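Nightstand

A nightstand, also called a bedside table or bedside cabinet, is a small piece of furniture placed beside a bed.
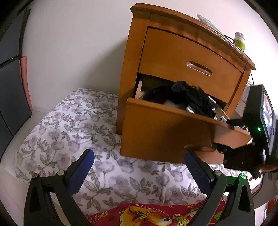

It holds items needed during the night — a lamp, a glass of water, medicines or a charging telephone. Most models have one or two drawers, with handles either fixed to the front or recessed into it. The drawers are also used for underwear, socks and other folded clothing.

The top is usually level with the mattress. Matching pairs are often sold as part of a bedroom suite.

See also: Chest of drawers; Commode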